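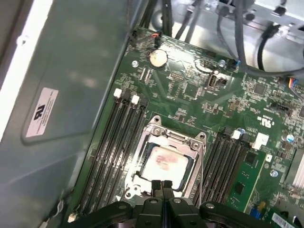
Cooler off, paste still on. Green board, four slots each side of the socket.

wyn_eynon
Finally pulled the cooler on the old workstation and I'm stoked, look at all those memory slots! Paid $280 for the whole tower. Paste has gone a pinky-red colour in the middle of the chip, never seen that before. Plan is new paste, then fill every slot.

Pritgate
Gorgeous old board, love it. Isopropyl and a coffee filter, 5 minutes, done. Do the coin cell while you're in there, it's right up the top.

evanthia_f
Wouldn't fill every slot straight off. Start with 2 sticks, see if it posts, then add more.

Pritgate
Disagree, that's ages of mucking around. Chuck the lot in and pull them if it beeps.

evanthia_f
Did that on mine and spent 9 evenings hunting one dud stick, so no thanks mate.

Imhof
Do the white latches mean fill those first? Mine are colour coded.

wyn_eynon
No idea, there's no manual with it! Will try evanthia's way tonight and post the results.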